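**Tridgate local sustainability directory - interim progress report**

Reporting period: second quarter of the grant, ending in January

## Status

Work on the Tridgate pages is on schedule, with one exception (the rivers section, see below). The directory now holds 65 entries for community groups, repair shops, growing spaces and shared transport within the city boundary. The target for the full grant is 100 percent coverage of the 34 wards; entries currently exist for all but five of them. Those five are in the eastern industrial belt, where few groups publish contact details.

## Work completed

- Old neighborhood pages merged into a single city page, with redirects from the former titles.
- Place names checked against the Arumugam gazetteer. Where the gazetteer and local usage differ, the local name is used and the other is listed as a variant.
- Category structure copied from the Karkasia pages, so that both cities can be searched with the same terms.
- Broken external links removed or replaced. Links to archived copies are marked as such.

## Rivers and open space

The section on the Zosham and its side streams is behind. The published channel map predates the flood works, and two streams shown as open are now in culverts for part of their length. We have asked the drainage authority for the current survey. Until it arrives the page carries a short text summary and no map.

Open space data is in better shape. Parks, allotments and cemeteries are listed by ward, with area in hectares and the nearest bus stop. Opening hours are given only where the site owner publishes them.

## Use of the pages

Page views passed 1000 a month during the period. Most visits go to the repair and reuse listings - the transport page gets much less traffic and may need a clearer title. Sunday is the busiest day.

## Budget

Spending is within the approved lines. The printing line is unspent and we request permission to move it to translation, as the two language versions of the city page are longer than planned.

## Next period

1. Fill the remaining wards, by phone where no written source exists.
2. Publish the river map once the survey is received.
3. Review every entry older than a year and remove groups that have closed.
4. Agree on a shared update schedule with the Karkasia editors, so that changes to the category list reach both sets of pages in the same week.
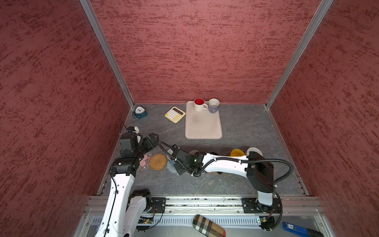
The update schedule will be sent as a separate note with the draft category list attached.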